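Safety padlock

A safety padlock, also called a lockout padlock, is a small keyed lock used to hold a switch, valve, plug cover or breaker in the off position while somebody works on the equipment behind it. It belongs to the same broad family as the padlock on a garden shed or a school locker, and it opens and shuts in much the same way, but its purpose is a little different. A shed padlock is there to keep people out of something. A safety padlock is there to keep a machine still, and to let everyone who passes by know that a person is depending on it.

Construction

The typical safety padlock has a rectangular body, taller than it is wide, and a slim curved bar called the shackle. Bodies are commonly made of a tough plastic, which is light in the pocket and doesn't carry electricity, though coated aluminum is also widely sold. Shackles may be steel, or plastic for work near live electrical parts, and they come in several lengths, because a shackle that fits neatly through a breaker clamp may be hopelessly short for the handwheel of a big old valve.

Inside the body is a cylinder, most often of the pin type, turned by a small flat key. Many models are "key retaining," meaning that the key can't be pulled out while the shackle is open. This can feel like a nuisance to a newcomer, who tugs at the key and wonders what has jammed, but it is a kindly sort of nuisance — a lock left open on a bench still has its key with it, and a key in somebody's pocket means that the lock was closed when the key came out.

Color and labels

Red is the color most people picture, and it remains the most common, but safety padlocks are made in blue, green, yellow, orange, purple, black and white as well. A workplace is generally free to choose its own scheme. One may give each trade a color, another each shift, and a third may keep red for personal locks and some other color for the locks that stay on overnight. What matters is that the scheme is written down and that the locks aren't borrowed for toolboxes and bicycles.

Most bodies have room for a label. It may carry a printed warning, a name, a department, or a number that matches an entry in the lock register. Labels wear out well before locks do, particularly where there is grease or strong sunlight, and replacements are sold in sheets.

Keys and keying

Locks that are "keyed different" each have their own key, and this is the usual arrangement for personal use. Locks that are "keyed alike" share one, which is handy when a single worker has to secure several points on the same machine. A master key is sometimes held by a supervisor, although plenty of workplaces prefer to do without one altogether.

The Endovmont dairy works offers a fair picture of how this looks at full size. Its register lists 894 locks, of which 351 are personal and the rest belong to group boxes and spare sets. Each worker signs for 2 locks on the first day and gives them back on the last. Radu Bucur, who drew up the register, kept a separate page for lost keys, and that page ran to nearly 107 lines before the old locks were retired.

Care

A safety padlock asks for very little. The body can be wiped with a soft cloth and mild soap, and the shackle dried afterward so that water doesn't creep down into the body. A stiff cylinder usually wants a small puff of dry graphite; oil works for a week or so and then gathers dust. It is pleasant work to do sitting down, at a kitchen table if need be, turning the key in each lock and setting aside any that catch. 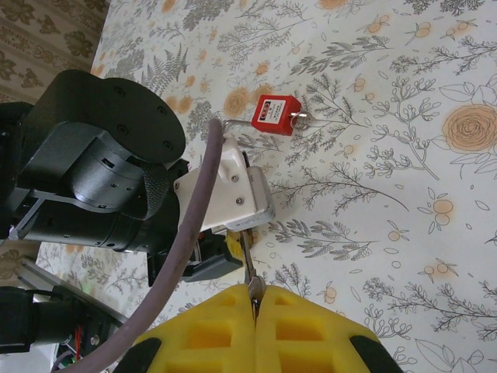

Afia Quansah wrote in to say that graphite is fine indoors but that she wouldn't use it in a food plant, where it leaves gray smudges on everything, and that a dry silicone spray had served her crew better through several winters. Her point is a good one, and the maker's leaflet should settle the matter wherever there is one.

Removal and retirement

By long custom the person who puts a lock on is the one who takes it off. If that person has gone home, the usual procedure is to telephone, to check the equipment thoroughly, and only then to cut the shackle, with a written note of who agreed to it. A cut lock is thrown away. So is one with a cracked body, a bent shackle or a key that has begun to twist.

See also: hasp; lockout tag; group lock box; valve cover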